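# Revora Home Blood Pressure Monitor, Upper Arm

For adults who have been asked to keep a record of their blood pressure between clinic visits, including people on dialysis or living with kidney disease.

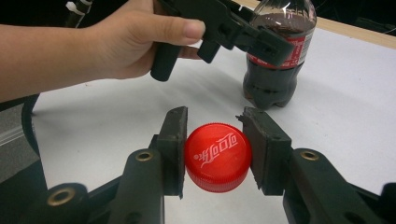
The Revora takes a reading from the upper arm and stores it with the time of day. It has one large button to start and stop, and a second button to look back through saved readings. There is no app and no account to set up. The numbers on the display are large enough to read from across a kitchen table.

## What comes with it

- Monitor
- Standard cuff, for arms 9 to 13 inches around
- Four AA batteries
- Zippered case
- Paper log book and printed instructions

The large cuff (13 to 17 inches) is sold separately. Measure your arm halfway between the shoulder and the elbow before you order. A cuff that is too small will usually read high, and a cuff that is too large will usually read low.

## Specifications

| | |
|---|---|
| Item number | 3,224 |
| Users | 2, with separate memories |
| Averaging | Last 3 readings |
| Weight without batteries | 11 ounces |
| Power | Four AA batteries or Kelik wall adapter (not included) |
| Cuff connection | Single air tube, push fit |

## Taking a reading

Sit with your back supported and both feet on the floor. Rest for five minutes first. Put the cuff on bare skin, with the lower edge an inch above the bend of the elbow, and rest your arm so the cuff is level with your heart. Press the start button once and stay still until the cuff lets go.

If your care team wants an average, wait one minute and repeat until you have three readings. Press the memory button to see the average.

An "E" on the display means the reading could not be completed. Check that the tube is pushed all the way in and try again.

## Dialysis patients

Do not put the cuff on an arm that has a fistula or graft. Use the other arm. If you have had access surgery on both arms, ask your nurse or doctor where your pressure should be taken before you buy this monitor.

Ask your unit when they want readings taken. Many people are told to measure at home on the days between treatments, and pressures before and after a session can be quite different.

This monitor may not give a dependable reading if you have atrial fibrillation or another irregular heartbeat. It does not diagnose any condition. Do not change or skip a medicine on the strength of a home reading. If you have chest pain, trouble breathing or fainting, call 911.

## Care

Wipe the monitor and cuff with a damp cloth. Do not put the cuff in the washing machine. Take the batteries out if you will be storing the monitor for more than a month.

## Ordering and returns

Unopened monitors can be returned within 30 days. Opened cuffs cannot be returned unless they are faulty. The large cuff is back in stock in October, and orders placed before then will be held and shipped together unless you ask us to split them.

For questions about cuff size, ask for Craig Yule at the order desk. Clinics buying more than one case should contact Samuele Fontana for a quote.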